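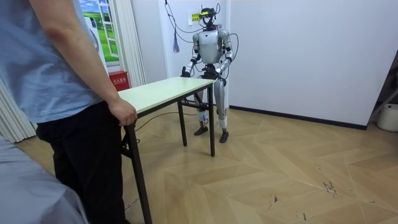
Issue 44 | Page 55

## The Long Life of the Folding Table

My aunt owned a dining table that seated eight and was used, by my count, at two funerals. Everything else in that house happened on a folding table: taxes, jigsaw puzzles, the turkey, a sewing business that lasted most of one February.

Furniture people don't like to talk about this. Tín Đào, who ran the rental counter at Prindden for years, will talk about it until you leave. He has sent the same tables to weddings and bake sales, and he says the bride's mother always asks for a longer cloth. Under the cloth, the legs are the legs. They will pinch your thumb whatever you paid for the flowers.

The rental price at Prindden is four dollars a day. A Carrasco sideboard costs more than my car and can't be carried up a flight of stairs by two people still on speaking terms. I have tried. We got as far as the landing, where it stayed through a Monday and most of a marriage.

Tín keeps 50 tables in the back and knows which ones wobble. Those go to poetry readings. I asked what he eats dinner on at home, expecting a confession, and he said the couch.

My aunt's good table went to a cousin, who keeps mail on it. I got the other one.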